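Print this page | E-mail this page to a colleague

This site uses cookies to remember your sign-in and preferences. By continuing to read you accept their use.

Durkutside Community Help > Cells and Handling > Set-up and Upkeep

Lettuce released late or off centre in a burger assembly demonstration cell

Posted by Imunden Visitor Centre, technical desk

We are responsible for a small demonstration cell which assembles a burger on a white tray. The items are replicas and stand upright in clear acrylic holders on either side of the tray. The arm takes them in a fixed order, beginning with the bottom bun. The cell was commissioned in February and has completed more than 3000 cycles.

The bun, patties, cheese and tomato continue to be placed satisfactorily. The lettuce is not. In the last 700 cycles we recorded 86 faults at the lettuce step, all of one of two kinds. Either the leaf is let go late and lands beyond the bun, or it comes down folded, in which case the next item slides off it. 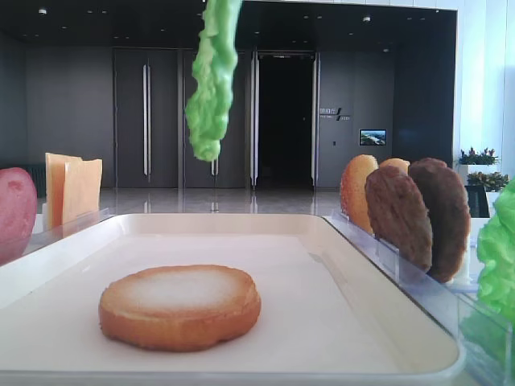

The fingers were cleaned with a damp cloth at the last monthly service and the closing force was left at the value set by the installer. The positions taught for the bun and the tray have been checked and agree with the commissioning sheet. We should be grateful for advice on whether the lettuce requires a separate grip setting, and on how other sites maintain the leaves themselves. The centre is open to the public throughout the week, so any work must be completed before opening.

Amaral Handling Support replied:

A separate setting is advisable. A leaf is soft and uneven, and a force suited to a patty will press it flat between the finger pads. It then tends to cling to one pad when the fingers open. The following procedure is the one we issue to sites with comparable cells.

Stop the cell and isolate it in accordance with your local rules. Remove the finger pads and wash them in warm water with a small quantity of mild detergent. Rinse them thoroughly and allow them to dry in air. A damp cloth alone spreads the film left by handling, and a pad with such a film will hold a leaf after opening. Inspect each pad for a polished patch and replace both pads if one is found on either.

Refit the pads and restore power. Copy the existing grip setting under a new name and assign the copy to the lettuce step only. Reduce the closing force in small steps, at slow speed, until the leaf slips during the lift, and then raise it by one step. Teach the grip point again, close to the narrow end of the leaf and on its centre line. A leaf held to one side will turn as it travels.

The release height should then be reviewed. The broad end of the leaf ought to touch the bun before the fingers open. Add a pause of 3 tenths of a second after opening, and withdraw the arm straight upwards before any sideways movement. Run the lettuce step by itself until you are satisfied, and return to full speed only after that. Record the new values on the commissioning sheet and keep the former ones.

Dultier Site Services replied:

We had this. It was the rack. One of the holders had been put back a little out of place after cleaning and the leaf was being picked up crooked every time. The bun was not affected as it is stiff and will forgive a small error. We marked the position of each holder on the bench with tape and have had no trouble with it afterwards. Check that before altering any settings.

Durkutside Education Workshop replied:

We concur with both replies above and would add a point concerning the leaves. Soft replicas take on a permanent curl if they are left standing in the slots overnight. Ours are removed at closing, laid flat between two sheets of card and returned in the morning. Any leaf which no longer lies level is withdrawn from use. Washing should be in cool water, as hot water made ours limp and we were obliged to replace the entire set.

We did not find the pause after opening necessary. It may depend on the make of gripper.

Imunden Visitor Centre, technical desk, added on Dec 26, 2025:

We thank all who replied. The right-hand rack was found to be out of line with its fixing marks and has been reseated. The pads have been washed and a separate setting created for the lettuce. The leaves are now stored flat. We shall report the fault count after the next service.

Receive the monthly help digest by e-mail. Enter your address to subscribe. You may withdraw at any time.

Related items
Finger pads: when to wash and when to replace
Teaching a grip point on soft or uneven items
Cleaning clear acrylic racks without clouding
Keeping a commissioning sheet up to date
Arm stops between tray and rack, no fault shown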